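Last updated: 24 Sep 2020

Sorting small packets and bottles with open bins

A cupboard shelf full of pouches, little boxes and bottles gets messy fast. Plastic bins fix most of it, and you don't need many. Clear a table first and line the bins up in a row so you can sort straight into them.

Use color to tell the groups apart. I keep blue for refills and pouches, yellow for boxes.
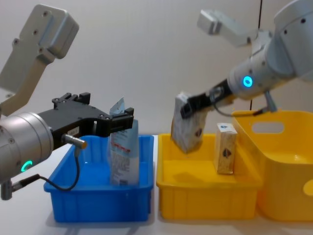 Stand pouches up with the printed side facing you. Laid flat, they slide under each other and you end up buying the same thing twice. Small boxes can go on end too - they take less floor space that way.

Shallow trays suit anything you reach for daily. Put the deeper bin on the lower shelf, where you can look down into it. Measure the shelf before you shop. Mine is 90 cm wide and 18 cm deep, and the first bins I bought stuck out over the front.

Leave one tray empty while you work. Anything you can't place goes there until the end.
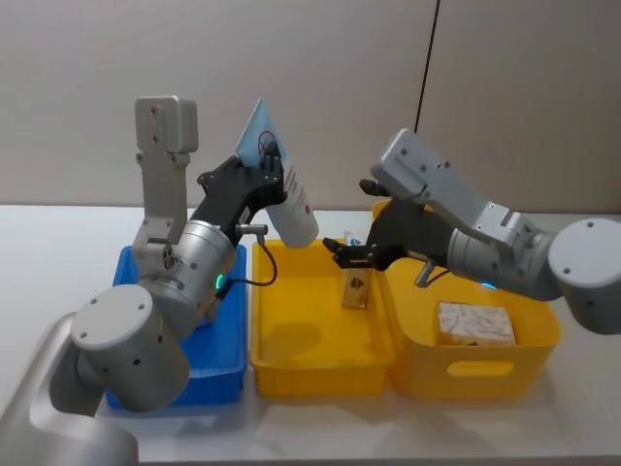
A white bottle, the empty yellow tray and the deeper bin with a handle cutout.

Check dates as you go, and wipe each bin before it goes back on the shelf. I do the whole cupboard again in November.

- Genji Kuroda

This site uses cookies. By continuing to browse you accept our cookie policy.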